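**Hausdienste Budthorpe -- Mitteilungen zum Getränkeausschank**

**1/** Die Hausdienste am Standort Budthorpe informieren über die Neuregelung des Getränkeausschanks im Erdgeschoss. Sie gilt ab Mai für alle Beschäftigten sowie für Gäste des Hauses.

**2/** Der Ausschank erfolgt künftig am runden Tisch vor dem Seminarbereich. Die bisherige Ausgabe am Empfang entfällt. Einwegbecher werden dort nicht mehr bereitgestellt.

**3/** Im vergangenen Jahr wurden am Standort 2496 Einwegbecher verbraucht, davon 600 allein während der Tagung mit den Kolleginnen und Kollegen aus Lagos. Die Leitung hat daraufhin beschlossen, auf wiederverwendbare Trinkgefäße umzustellen.

**4/** Für den Ausschank gilt: Gefäß mittig auf das Abtropfgitter stellen, Hebel langsam betätigen, rechtzeitig loslassen. Das Gitter bleibt stets in der Edelstahlschale eingesetzt.

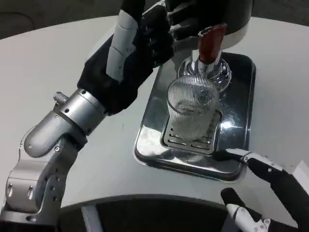
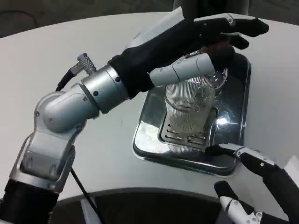
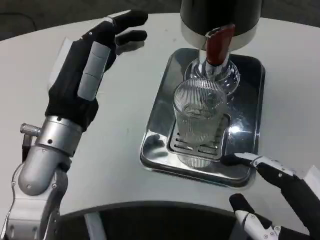 **5/** Die Schale wird täglich um 11 Uhr und nach Dienstschluss geleert und ausgewischt. Zuständig ist die jeweilige Etagenbetreuung. Wir bitten darum, keine Getränkereste über das Gitter zu entsorgen -- hierfür steht das Spülbecken in der Teeküche zur Verfügung.

**6/** Zur Reinigung des Edelstahls sind ausschließlich ein weiches Tuch und mildes Spülmittel zu verwenden. Scheuermilch und Stahlwolle hinterlassen auf der polierten Fläche Kratzer und sind nicht zulässig. Kalkflecken bitte der Etagenbetreuung melden.

**7/** Benutzte Gefäße gehören in die Spülkörbe der Teeküche. Ein Spülkorb wird erst bei vollständiger Belegung eingeräumt. Das Abstellen auf Fensterbänken, Druckern und Heizkörpern ist zu unterlassen.

**8/** Zur Vorabbefragung gingen 91 Rückmeldungen ein. Mehrfach wurde die Höhe des Auslaufs angesprochen: Große Trinkflaschen lassen sich nicht unterstellen. Wer eine Flasche füllen möchte, nutzt bitte weiterhin den Wasserhahn in der Teeküche.

**9/** Bei Veranstaltungen mit mehr als sechs externen Gästen ist der Bedarf am Vortag bis 15 Uhr anzumelden. Karaffen werden dann zusätzlich in den Raum Nuris gebracht. Die Anmeldung nimmt Lautaro Cisternas entgegen.

**10/** Der Standort Gestthorpe behält seine bestehende Regelung vorerst bei. Über eine Angleichung wird nach Auswertung der Verbrauchszahlen entschieden.

**11/** Fragen zur Neuregelung richten Sie bitte an Morfudd Vaughan, Hausdienste. Störungen am Ausschank -- insbesondere ein nachtropfender Auslauf -- melden Sie bitte umgehend am Empfang.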